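[Lista] Teleoperar los dos brazos en simulación: lo que voy aprendiendo con el organizador

De: Randi Moen
Fecha: 15 de noviembre de 2019
Para: lista de demostraciones, Lembridge

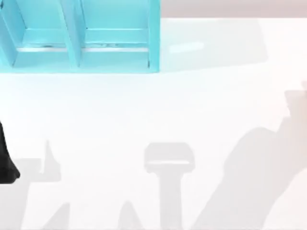
Vista cenital en el simulador: el organizador turquesa de dos compartimentos y los dos brazos a los lados.

Hola a todos:

Contesto a Khoa y de paso lo cuento en la lista, que me ha escrito más gente por privado con lo mismo. Dejo su mensaje citado y respondo por partes.

Khoa Hoàng escribió:
> Buenas. Llevo dos tardes intentando grabar demostraciones con dos brazos
> en la escena del organizador y me salen fatal. Con el mando de un solo
> brazo iba bien, pero en cuanto tengo que mover los dos me quedo parado a
> mitad, corrijo, vuelvo atrás y el episodio sale larguísimo. ¿Lo hacéis
> con los dos brazos a la vez o primero uno y luego otro? ¿Y dónde los
> dejáis al empezar? Otra duda: Haruto me dijo que quitara las sombras
> del render para que la imagen quede más limpia. ¿Las quitáis?
> Gracias,
> Khoa

Lo primero, ¡ánimo! A mí las primeras me salieron igual. De mis 100 primeros episodios me quedé con 61, y en varios de los descartados los brazos se pasaban más tiempo dudando que trabajando. En la tanda siguiente, con el mismo número de intentos, salvé 85, y no cambié nada del equipo, solo la forma de mover las manos.

¿Los dos brazos a la vez? En esta tarea, no. Yo dejo uno completamente quieto mientras el otro se acerca, y solo muevo el segundo cuando el primero ya está donde lo quiero. Parece lento, pero el episodio acaba siendo más corto porque desaparecen los titubeos (esos titubeos el modelo los aprende encantado, por cierto). Cuando ya tengas soltura puedes ir solapando los movimientos un poco, pero empieza por turnos.

Sobre la posición inicial: los aparto a los lados, de modo que desde arriba solo asome un trozo de cada uno, como en la captura. La mesa queda despejada y se ve bien la parte delantera del organizador, con las dos bocas y el divisor inclinado entre ellas. Ese divisor es justo lo que más me ha costado. Desde la cámara de arriba la perspectiva engaña: ves las caras interiores del mueble y crees que tienes más hueco del que tienes. Yo entraba en diagonal y rozaba siempre. Ahora me coloco primero enfrente del compartimento, todavía sobre la mesa, paro un instante, y entro recto. Tùng lo hace sin parar y le queda precioso, pero él tiene un pulso que yo no tengo.

Otra cosa que me ayudó muchísimo fue variar el arranque a propósito. Cinco posiciones iniciales distintas para cada brazo, apuntadas en un papel pegado al monitor, y las voy rotando. Si empiezas siempre en el mismo sitio, la política se te pierde en cuanto la desplazas un dedo. Eso lo vimos ya en febrero con las pruebas de Brindura y me acuerdo perfectamente de la cara que se nos quedó.

Y las sombras: no las quites, por favor. Haruto tiene razón en que la imagen queda más limpia, pero para quien maneja los mandos son una ayuda enorme. Fíjate en la que tiene forma de T, en la mitad inferior de la mesa, que se lee de maravilla aunque el brazo pálido de la derecha casi se confunda con el blanco. Al bajar una pinza miro cómo se mueve su sombra y con eso calculo la altura mucho mejor que con la vista cenital a secas. Para el entrenamiento, si queréis, podemos generar una copia sin sombras reproduciendo las mismas trayectorias y comparar. Me encantaría ver ese resultado.

Lo que sí cambiaría es el contraste de ese brazo derecho. Con tanta luz sobre una mesa blanca queda lavadísimo, y la pinza negra de la izquierda se localiza de un vistazo. Wubit, ¿se podría bajar un poco la intensidad en la configuración de Lastell sin tocar lo demás? Si es complicado, me apaño.

Khoa, si quieres, conéctate una tarde conmigo y grabamos unos cuantos seguidos, tú a los mandos y yo mirando. Viendo a otra persona se pillan manías que uno no se nota. Yo, por ejemplo, cerraba la pinza antes de tiempo en cada acercamiento y me lo tuvo que decir Tùng.

He subido mis episodios buenos a la carpeta Phí, y los malos también, en una subcarpeta aparte con una nota en cada uno de por qué lo descarté. Echadles un ojo y decidme si vosotros habríais salvado alguno, que tengo dudas con los que rozan el divisor pero terminan bien.

Un abrazo,
Randi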